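Démontage automatique : la panne que personne n'avait mise au programme

31 mars 2018 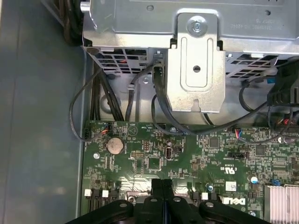

La pince au-dessus de la carte mère d'un ordinateur de bureau Dell, les deux doigts presque joints.

À Urnholm, on vous reçoit avec un chiffre. 4000 unités centrales par an, promet la plaquette de Cladley, la société qui exploite l'atelier de démontage. Il faut insister un peu pour obtenir l'autre chiffre, celui du compteur relevé le matin où la cellule s'est arrêtée : 2491. Depuis, elle a redémarré, on l'a bridée, puis arrêtée de nouveau, et la promesse figure toujours sur la plaquette.

L'incident remonte à février. Le bras devait extraire une carte mère après dévissage. Un câble était resté branché. Le programme, qui le croyait retiré, a tiré. Le connecteur a cédé, la carte est partie de travers et les doigts sont venus buter contre la tôle du boîtier. Le capteur d'effort aurait dû couper le mouvement bien avant. Il l'a coupé après.

Chez Jadoon, l'intégrateur, on parle d'un « écart de seuil ». La formule est élégante. Elle désigne une valeur relevée pendant les essais pour éviter les arrêts intempestifs, et qu'on a oublié de redescendre avant la mise en production. Le journal de la machine ne laisse guère de doute là-dessus : la modification y figure, sans commentaire ni validation.

Reste que le seuil n'explique pas tout. Il suffit de regarder l'intérieur d'un boîtier ouvert pour mesurer l'optimisme du projet. Entre la cage en tôle et la carte, les câbles noirs s'emmêlent, l'un d'eux fait une large boucle vers la paroi avant de revenir à son connecteur. Aucun plan constructeur ne dit où passera cette boucle dans une machine qui a servi plusieurs années. La pince, elle, occupe à elle seule une bonne part de la place disponible.

Le logiciel de vision, baptisé Gimitz, a été entraîné sur 600 boîtiers. Combien étaient encore câblés ? Cladley répond que l'échantillon était « représentatif ». Nous avons demandé la répartition, nous l'attendons encore.

Il n'y a pas eu de blessé, et la direction le répète volontiers. Elle s'étend moins sur les 2 interventions faites porte ouverte, bras sous tension, pour dégager des pièces coincées. La procédure interdit cela noir sur blanc. Mais une remise en route complète prend du temps, et le temps, dans cet atelier, se compte en unités non traitées.

Jadoon annonce un correctif : vérification visuelle de chaque connecteur avant traction, seuil verrouillé, vitesse réduite à l'approche de la carte. Tout cela paraît raisonnable. On se demande pourquoi ce n'était pas dans le cahier des charges initial, et ce qu'il restera de la cadence une fois les contrôles ajoutés. À cette dernière question, Cladley renvoie vers l'intégrateur, qui renvoie vers Cladley.

En attendant, les câbles sont débranchés à la main, sur un établi, avant l'entrée dans la cellule.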